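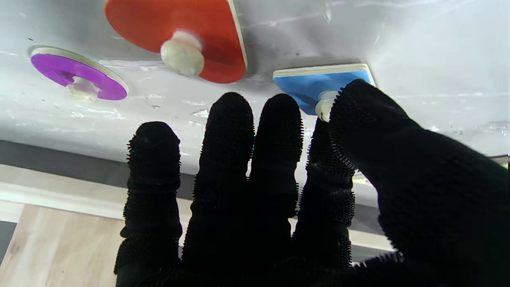

Progress report to the Figueiredo Fund: Gevcombe early learning library, period ending September

Prepared by Benedita Vieira

1. Lending

The library made 708 loans in the period. Open accounts stand at 80, of which 29 are new. Overdue items fell to nine. The loan period remains three weeks, with one renewal by phone or at the desk.

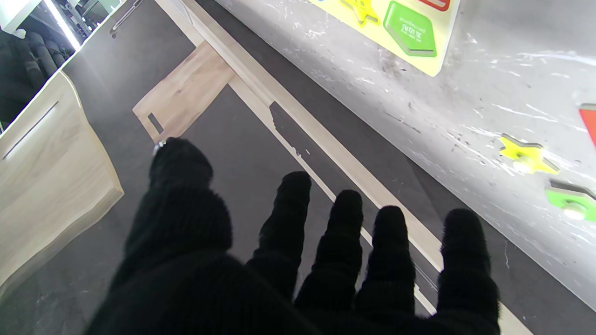
Black knit glove over dark gray carpet, with a notched light wood strip.

2. Catalog

Transfer of records from the card file to Plorik is complete for puzzles, blocks and picture books. Musical items are still on cards. Each record now carries a piece count, an age range and a shelf code. Duplicate shelf codes in the puzzle section were corrected by Rutilio Villaseñor before the public catalog opened.

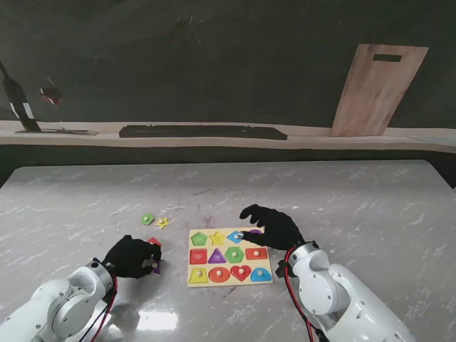
Shape-sorting board with twelve knobbed pieces in three rows of four.

3. Condition checks

Returned items are checked against the piece count before reshelving. Incomplete sets are held for one loan period and then withdrawn. Replacement knobs and pegs were ordered from Rotar; the second part of the order is outstanding.
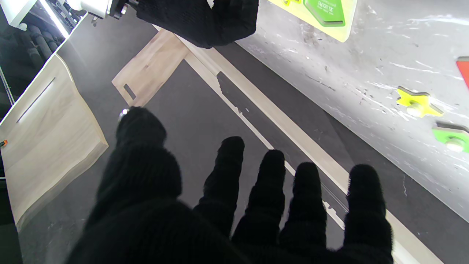 Black knitted glove, fingers spread, over a gray work surface.

4. Budget

Spending on shelving was below plan. Spending on replacement parts was above plan by around 9 percent. We request approval to move the shelving balance to the parts line.

5. Next period

Catalog the musical items. Extend opening to 6:30 p.m. one evening a week. Submit the revised parts estimate.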